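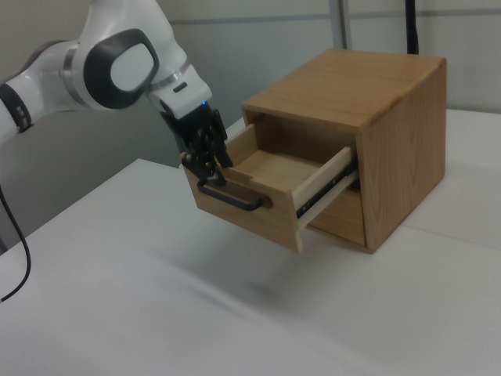 How to stop a wooden drawer from sticking

In Plimerby we have damp air until April, and many drawers in old houses begin to stick. You don't need new furniture. You need a candle, fine sandpaper and one free evening.

Take the drawer out and empty it. Rub your finger along the bottom edges of both sides. Where the wood is shiny, it rubs against the cabinet. Mark these places with a pencil.

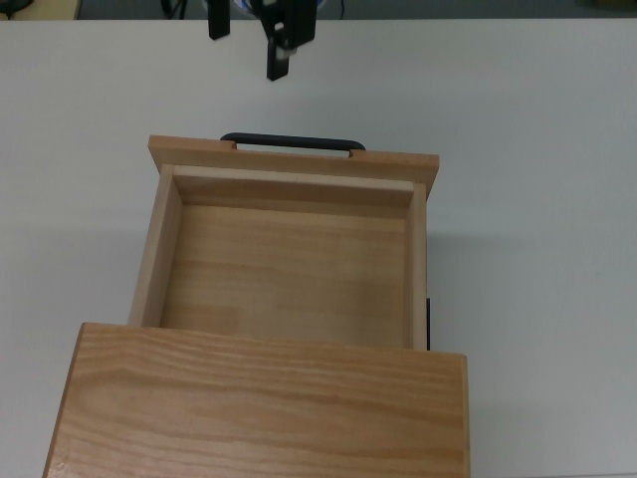 Ashraful Kanagaratnam wrote to me that he waited for a dry week before sanding, and in the end he had to sand only one side. I think this is good advice. Swollen wood can become smaller again by itself, and then the drawer is too loose.

Sand only the marked places, along the grain, with light pressure. Wipe away the dust and try the drawer. Repeat if necessary - but slowly, you can't put the wood back.

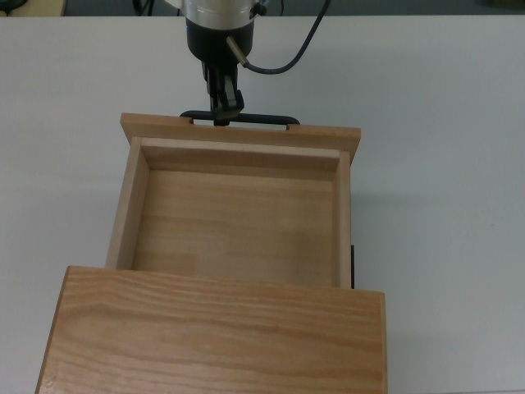 Reading time: 2 min (253 words with the notes)

Now rub the candle on the edges and on the runners inside the cabinet. Use plain white wax. Oil is not good for this, it makes the wood swell more.

Check also the screws of the handle. If one turns without end, put a wooden toothpick with a little glue into the hole, wait until Tuesday if you did this on Monday, and then put the screw back.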